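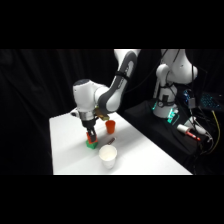

Page 3 of 186

Tristilia Forum > Small Games and Table Toys > Red on green: the two-block opener

brickandbutton wrote:
OK so I have been thinking about this way too much, and I want to hear from the rest of you. Red block sitting on the green one, orange cup off to the side, white paper cup up front. I love this layout! It looks like nothing, two blocks and two cups on a white table, but there are so many little games you can get out of it. My kids and I played it all of last weekend and we kept making up new rules.

The one we liked best: you build the two-block stack, then you have to get both blocks into the paper cup without touching the orange one. Loser sets up the next round.

Netby wrote:
Oh this takes me back. We had a set of blocks like that in January when everyone was home with colds, and stacking and cups was pretty much all we did. Red over green is a nice combo too, you can see right away if the top one is off center.

What's the little dark brown thing lying between the cups? Is that part of the game?

brickandbutton wrote:
I can't tell what it is either! It's long and flat to the table, that's all I can say. At our house we use a piece of a cinnamon stick for the third item (smells great, rolls everywhere). The rule is that it goes in last.

papercupfan wrote:
Big yes to paper cups. I know I'm the paper cup person on this board, but hear me out. A paper cup is light, so if you drop a block in from too high the whole thing goes over, and then you have to start again. That is the entire fun of it. You learn to lower the block in and let go late.

The orange one looks like plastic and it stands a lot farther back, so I'd make that the bonus cup. Two points for anything you get in there.

Hájek wrote:
I have to disagree with papercupfan on this one. Paper cups are fine for one afternoon and then the rim goes soft, somebody squeezes one, and it leans for the rest of its life. I switched to plastic cups years ago and would never go back. If you want them tippy, turn them upside down and stack on the bottom! Much harder than it sounds, particularly if your cup is narrower at the base.

papercupfan wrote:
But they cost next to nothing, Hájek. I buy a sleeve of 100 and it lasts us most of the year. Soft rim, new cup, done.

Hájek wrote:
And then you have 100 cups in the closet. I have seen your closet pictures.

papercupfan wrote:
200. There was a sale.

Norbert Ondrejka wrote:
Hi all, new here, been reading since page 1 and enjoying it very much. I run a rainy day table at our library and we use almost this exact setup, with a black curtain behind it and a plain white top. The plain top really does help. We used to play on a checked tablecloth and the smaller kids kept lining things up with the squares and forgot about the stack completely. With white under and black behind, the colors jump right out at you and they go straight for the blocks.

One thing we changed: we keep the paper cup nearest the player, same as you have it, but we start with the blocks apart. The stack has to be built first, green down, red up, and it has to stand while everyone says the word "Tristus" (the library cat). Then you can go for the cups.

brickandbutton wrote:
Norbert, welcome!! I am stealing the cat rule tonight. Our dog is named Pickle, so it's a shorter wait, but still.

Netby wrote:
Does it count if the stack stands but the red one is turned a bit? We had a real argument over this. My sister says the sides have to line up. I say if it's standing it's standing.

Norbert Ondrejka wrote:
Standing is standing at our table. If you ask five-year-olds to line up the sides you will be there until closing.

Hájek wrote:
Sides should line up. I'll play the other way with small kids, but for grown-ups there ought to be some standard, otherwise what are you even stacking.

brickandbutton wrote:
How about this: standing gets you one point, standing and lined up gets you two. Then both kinds of people can play together. We tried it with a third block, a yellow one, and I will warn you that it gets loud.

Netby wrote:
I can live with that. Sister says she can too but she wants the cinnamon stick left out, she keeps eating it.

papercupfan wrote:
Trying the two-point version after dinner. With paper cups!

Go to page 4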